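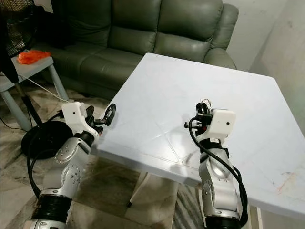
Open evening at the Clondmont robotics club

The Clondmont club holds one open evening each term, and in October I took the bus out to Imrie to see it. I help with an after-school group at home and wanted to see how another club runs a project over a whole year. Doors opened at 6 and I stayed until they started stacking chairs.

The club has 70 members on its list, most of them high school students, with some from the technical college. They work in small teams and each team keeps one project from fall to spring. Hanne Hakala, who has run the club since it moved out of the school basement, gave a short talk at the start. She covered the fees, the calendar and the safety rules, and then sent us off to look at whatever we liked.

The household task project

I spent most of my time with the team entering the household class at the Trundum meet. Their entry uses two arms at a table, in a room set up as a living room with a leather sofa and a rug. The class rules ask for a furnished room, and the teams are marked on clearing, wiping and folding.

Each arm has a two-finger gripper with black fingers. The students told me the fingers took up most of last spring. The first set was too stiff and knocked cups over when it closed. They changed the shape twice and kept a written record of each change, with the reason and the name of the person who asked for it. I looked through the binder. It was dull in places but very complete, and I would like my own group to keep one.

A second view comes from a small camera at the gripper. The team uses it for the last part of a reach, when the head camera is less help. From there you get both fingertips, a good piece of the tabletop and the sofa past the far edge. A white top with a slight sheen gives reflections, and one of the students said their software had once tried to pick up a patch of light. They now include plenty of bare-table pictures when they train it.
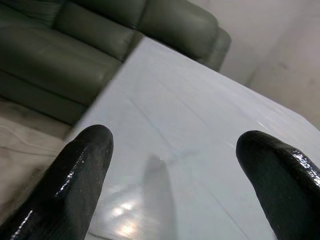

How the team is organized

There are two drivers, one person on software, one on wiring and one who writes everything down. They trade jobs every month. Raili Hyvönen, who coaches them, said the wiring job is the one people try to get out of and later ask to have back.

By the time of my visit they had recorded 800 practice runs. A run counts even if it fails, as long as the notes are filled in. Failed runs get a short code for the cause, and the most common code last month was for a grip that closed too early.

Their arm control program is called Sululix. It was written by former members and passed down, and parts of it have comments from students who have since graduated. New members spend their first few weeks only reading it.

Practical notes

Entry is free but you have to sign in at the desk. Parking behind the building fills up early, and the bus stop is a short walk away. Coffee was available in the hallway. The next open evening will be held in the spring term, after the Trundum meet, and Hakala said the household team will bring its score sheets.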